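Household Care, Unit 2: Sorting and Folding Sportswear
Course tutor: Rima Mahasneh

Students are expected to complete the reading before the practical session. Garments left on seating should be sorted before any cushions are brushed or straightened. 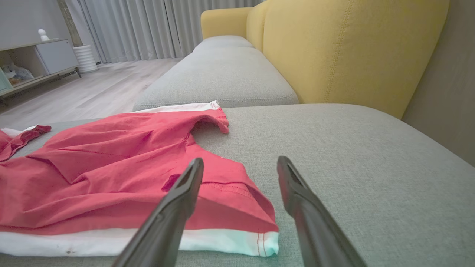
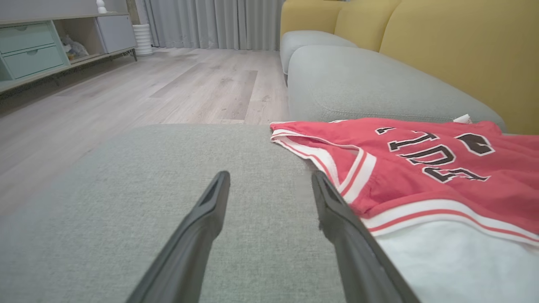 Printed sportswear requires separate handling from plain cotton. Turn each garment inside out before washing and close any fastenings. Large lettering, as on the front of the red basketball jersey, should not be ironed directly – place a clean cloth between the iron and the print. Trim should be smoothed by hand before folding.

Written work for this unit is limited to 2 pages and carries 10 marks. It should be submitted to Mudassar Dhanial in May.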